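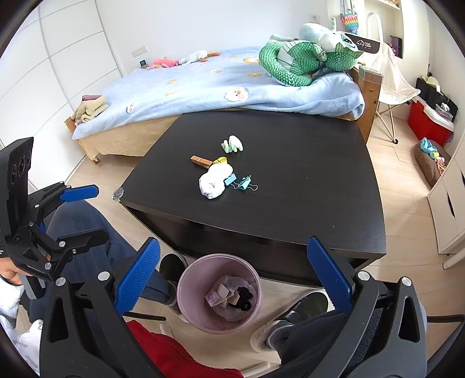

July, notebook, Plodano trial kit (hand-held grippers)

Kristýna Koubek wants a yes or no on the rental. Still no from me. Plodano quotes 3635 for 6 weeks, pads and cables extra – the Kascombe quote had those in. The brochure says 90 usable takes a day on tabletop tidying. We logged 38 and I'd throw out a few of those.

Small soft stuff is where I doubt the claims most. Asked support for their clip and clothespin numbers, got a link to the brochure.

To do: recheck left finger play, chase the Kascombe loaner.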